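Folding Table Automation at Rosalstead: Your Questions

Since March we've had a lot of questions from the floor at our Rosalstead laundry, and we've tried to gather the ones that keep coming up.
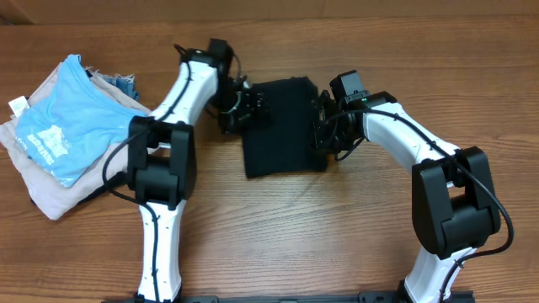
Will anyone lose their job over this?
Every person on the folding team keeps their position and their current hours. We put that in writing before the Marar project began, and the letter is still pinned up by the time clock if you'd like to read it again.

What work are the arms meant to take on?
Plain flat pieces and simple garments to begin with, the sort of folding that leaves your shoulders aching by three in the afternoon. Anything with buttons, lace or a customer note stays with people, and so does the final check before bagging.

How much of our volume are we talking about?
On a busy shift we handle 3280 pieces, and the plan is to send 450 of those to the arms. We know 4000 was mentioned in the break room, but that's what the building could handle in a shift with every table staffed, and it has nothing to do with the arms at all.

I've never worked with anything like this. Will I be trained?
Of course, and please don't worry if you're nervous, because plenty of us were! Training is two paid sessions with the folks from Drorner, who installed the system, and you're welcome to sit in on another if it hasn't quite sunk in.

Does my pay change if I look after a table?
Table leads get the same hourly bump as press leads. It starts with your first shift in the role, training included.

Can I say no?
You can. Hand folding isn't going away, and a "no thank you" won't be held against you when schedules are made up.

What if it crumples something or just stops?
Press the stop button, wait until the arms are still, and call your shift lead. Damaged pieces go through the usual Darkine claims form and don't count against your name.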